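Second progress report: the Kumville seed library

Dear Ildikó,

It has been such a good summer that I hardly know where to begin, so I'll start with the beans. When we wrote to you in the spring we had hoped that people would borrow climbing beans and bring some back. They borrowed every packet we had! The purple ones went first, then the speckled ones, and by June Girish Chauhan was ringing round the allotments asking if anybody had a handful to spare.

Membership
We now have 973 members, up from almost nothing when the Dodach Fund first backed us. A good part of that came from the Saturday stall outside Amin's bakery, where people stop for bread and leave with lettuce seed. We had budgeted for printed leaflets to do this job and printed only half of them. I would like to move what is left in that line to envelopes and labels, if you are happy with that. The ledger is attached separately, and Josefina Saavedra can answer anything about it.

Growing and saving
The five grower plots are all planted. Conall McGrath has taken on the leeks and parsnips, which need a second year before they set seed, so there will be nothing to show from them until next summer. Tomatoes did well under cover and badly outside, with blight on the lower plots in August. We pulled those plants early and won't save anything from them. The squash is a sadder story: two varieties were grown too close together and have almost certainly crossed. They will make lovely soup, and next year we'll hand-pollinate and tie the flowers shut.

Peas have been the star. We have enough of the tall grey-seeded kind to give a packet to each of the 100 households on the waiting list, with a jar left over for our own sowing.

Evening classes
We ran the seed-cleaning class twice and it filled both times. Threshing is noisy and dusty and people adore it. The germination test class was quieter, and several members told us they would have liked it earlier in the year, before they had sown anything. Fair point – it moves to February. Chak-lun Fang has rewritten the handout in plain words and put the wet-paper method on one side of one sheet.

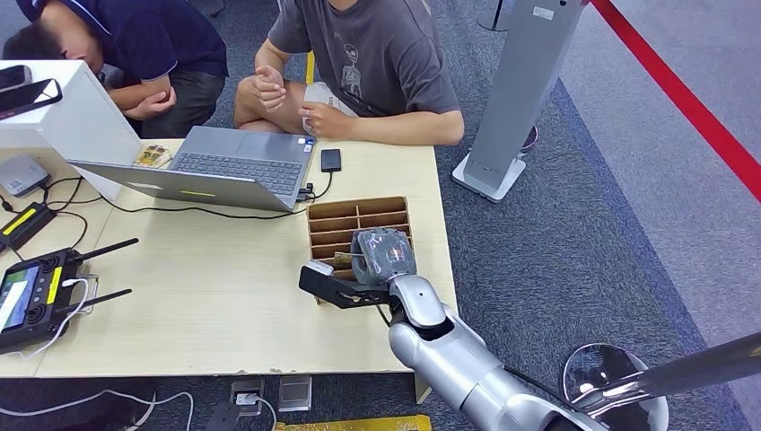

Kumville, 2023-09-02

Between now and December the work is mostly drying, sorting and packing. Every variety gets its own card with the grower, the plot and the year, and anything that tests below our mark goes into a bargain tin for people who don't mind sowing thickly. We are also talking to Flakero, who run the tool hire shop, about borrowing a bench-top winnower for the brassicas. The kitchen sieves have done us proud but kale seed is very small and my patience isn't endless.

One thing we would welcome your thoughts on is the return rate. Fewer borrowers bring seed back than we planned for, though those who do tend to bring back far more than they took. Conall would like to keep the promise loose, Josefina would like a reminder card in the autumn. I lean towards the card, and we could try it with the bean borrowers first.

The open day is still to be fixed. Do come if you can, and bring a jar – there will be peas!

With warm thanks from all of us at the seed library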